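Chapter 5

Working Surfaces: Why the Table Matters More Than You Think

I did my first paid job in a kitchen with a worktop the colour of wet slate. It looked wonderful. The owner had chosen it from a brochure and was terribly proud of it, and for the first fortnight so were the rest of us. Then we started losing things. Peppercorns, a paring knife, the little black caps off the sauce bottles, half a vanilla pod (I still feel bad about the vanilla pod). You put something dark down on something dark, you turned round, and it was gone until somebody leaned on it.

I tell that story at the start of this chapter every year, and every year someone in the class has a better one. Walter Llanos, who taught me most of what I know about laying out a room, had a repair bench in Prondale with a busy speckled top, and he once spent an entire afternoon on his knees looking for a screw that was sitting by his elbow. He painted the bench white that same evening and never went back!

So in this chapter we're going to talk about surfaces: the tops of tables, counters, desks and benches. In Chapter 4 we dealt with the room itself, the windows and the lamps and where the doors should open, and I promised you we would come down to hand height sooner or later. Well, now we have.

Most people choose a surface by asking how it looks when it's bare. I'd like you to start asking how it looks when you're using it, which is a different question and a much more useful one. A sewing table spends its life under cloth. A potting bench is covered in soil by ten in the morning. A desk is mostly paper and mugs (mine is, anyway). Whatever you pick has to get along with the things that will sit on it, and the main way it gets along with them is by contrast: how different the top is, in lightness and in colour, from the object you're trying to find. 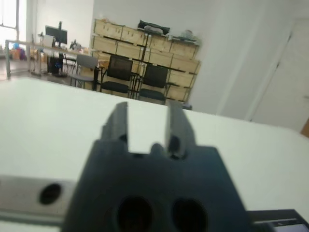 Figure 5.1 Dark grey against a white tabletop.

Contrast in lightness does most of the work. You can try this at home with a saucer of black buttons and two sheets of card, one white and one navy. Drop the buttons on the white and you'll spot every one from across the room. Drop them on the navy and you'll be patting about with your fingers. Now do the same with red buttons on green card of much the same lightness, and squint. The colours are miles apart, but the buttons seem to swim a bit, and a reader with poor colour vision may have real trouble with them. We'll come back to that in Section 5.3, and I'd ask you to keep the buttons, as we need them again for the exercise at the end.

White has its faults too, of course. It shows every tea ring. It can throw a lot of light back up at you, and if the finish is glossy you'll get the lamp in your eyes as well, which is tiring over a long day. When I was fitting out the workroom at Cistar we put in a shiny white counter under a row of bare bulbs and I had a headache by lunch. We swapped it for a matt one in November and I've had no complaints about it, apart from the tea rings.

How much light does a top give back? Paint and laminate makers often print a reflectance figure, a number from 0 to 100, where a low number is dark and a high one is pale. For a general worktop where people handle small dark things I like something above 60. That's my own rule of thumb and you'll meet perfectly sensible people who prefer a mid grey, especially where the work itself is white: paper, flour, plaster, clean linen. A baker looking for a dusting of flour on a white counter is no better off than I was with my peppercorns.

The Cai worksheet at the back of the book has a table for writing all this down. List the things you handle most often, put a rough shade beside each, and see whether they bunch up at one end. If they do, your choice is easy. If they're spread right across (a sewing room is the classic case), you may want two surfaces, or one surface and a reversible mat. I use a mat. It cost me very little and it has gone with me through three house moves.

Before you read on, go and look at the surface you use most. Leave everything on it where it is. Stand in the doorway and note down the first thing you see, then the thing that took you longest to find. Bring both notes with you to Section 5.1, where we start on finishes: matt, satin and gloss.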